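Speaker notes: What changes for the people in the room
Disum staff development day, Friday, afternoon slot
Zastdale, main lecture room

Slide 1. Title

Say good afternoon. Mention that the handout is on the Disum shared page and has the same headings as the slides.
Ask for a show of hands: who works in an operating room, who works in sterile processing, who schedules or trains. Adjust the middle section to whoever is here.

Slide 2. What I mean by automation

Two things are going on at Zastdale and they get mixed up in conversation.
The first is the surgical robot. A surgeon sits at a console and the arms repeat the hand movements at the table. The surgeon is still sewing.
The second is software that takes over part of a step, such as a stitch along a planned line. That work is at the practice bench, on tissue pads. It is the Flumolwood project.
Tell people now that Flumolwood is not used on patients. Somebody asked me that in the elevator this morning.

Slide 3. Where people used to stand

Old layout: surgeon and assistant facing each other, scrub nurse beside them, circulating nurse on the floor. Everyone could see the surgeon's face.
Console layout: surgeon across the room, facing a screen. The assistant and scrub nurse stay at the table with the arms.
Talking went first. A nod doesn't work anymore. Requests have to be said out loud and said back. Some of our most experienced scrub nurses found this harder than the new equipment did for the new hires.
Pause for comments.

Slide 4. The scrub nurse's job

More of it is now tied to the instruments: loading them, swapping them on the arms, checking the wrists and jaws.
Less of it is passing by hand.
Nurses told us they missed being able to tell from the surgeon's hands what was coming next. We put a second screen at the table for that reason. It helped, but it also pulls your eyes off the patient, so the team has to agree who is watching what.

Slide 5. Training hours

Every new bedside assistant at Baptiste, our partner site, does 21 hours on the bench before joining a console case. We copied that number.
Those hours have to come from somewhere. In April the schedule did not allow for them and people trained after their shifts. Say this plainly. It was a mistake and the schedule has been changed.

Slide 6. Bench work, close up

Leave this up for a minute. Dim the front lights if the screen looks washed out.

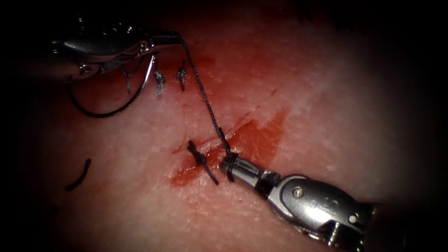

Photo: Flumolwood bench archive, Zastdale. Reproduced with permission.

The needle driver is at upper left with the end of a suture in its jaws. The grasper at lower right is pinching the thread near the lowest knot, and the strand between them is taut.
Point to the curved needle hanging under the driver. Ask the room who is keeping track of it. On a bench pad it matters for habit, and in a patient it matters a great deal.
Then the short cut piece of suture lying off to the left. Same question.
The arms don't take the count. A person does, and that has not changed with any of this.

Slide 7. The logbook

Flumolwood asks for 500 logged stitches before anyone changes a setting. Each one gets looked at by a person and marked keep or redo.
This is new work. It was first given to whoever was free, which meant the same 2 people every week. It is now a listed duty with time set aside.
If your department is starting something like this, write the reviewing into a job description before the first session.

Slide 8. What staff asked for

One name to call when an arm stops.
Practice swapping to open surgery, with the whole team, on a normal workday.
A say in where the console goes. Ours was moved after the nurses pointed out that the cart blocked the supply door.

Slide 9. Questions

Likely one: are jobs being cut? Answer: no posts have been removed at Zastdale, and I can't speak for Baptiste.
Likely two: can we try the bench? Yes, sign-up sheet is by the door.
Room has to be clear by 4:30. Take the adapter with you.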